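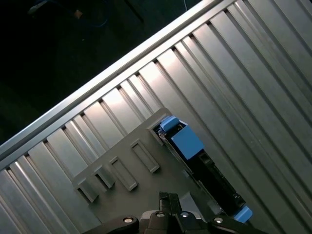

Gripper faults out while pulling latched module, then the arm drops to hold and won't release

Asked October 7, 2022 – 3,277 views

We have a Letell arm swapping modules in a finned aluminum enclosure. The module has blue touch points, and the arm is supposed to work the latch and pull. It did this fine for 61 cycles. On the next one it faulted with "grip force deviation" and went into hold with the fingers closed on the module, halfway out of the slot. Clearing the fault brings it straight back. I ended up powering down and backing the fingers off by hand, which took most of a lunch break and a small amount of skin.

Things I have tried: new finger pads, re-teaching the pull point, lowering the speed, swearing. Gripper firmware is 1,232. Has anyone seen this?

Answer 1 (accepted)

Yes, on a Drokuvitz cell with the same gripper. Check the pull direction before you touch anything else. If the enclosure has shifted even slightly in its fixture, the arm pulls a bit crooked, the module wedges against the side of the slot, and the force climbs until the controller panics. Re-teaching the point won't help, as you've fixed the position and left the angle wrong. Re-teach the whole frame off the enclosure itself.

Clearing the fault won't work either while the fingers are still loaded. Ours had a "release under fault" setting, off by default, buried two menus down next to the display language. Ask Letell before you turn it on – a gripper that lets go whenever it is upset has its own problems.

And please lock out the power before your hands go in there. "Powering down" in our shop used to mean hitting pause.

Answer 2

Had this at Warstead. Updated to 2,432 and it went away. No idea why.

Comment from asker: Frame was off by a hair over one degree. Some hero had leaned a cart on the fixture. Running again since the re-teach, and we now have a padlock. Leaving the firmware alone until November.

Answer 3

did you try a bigger gripper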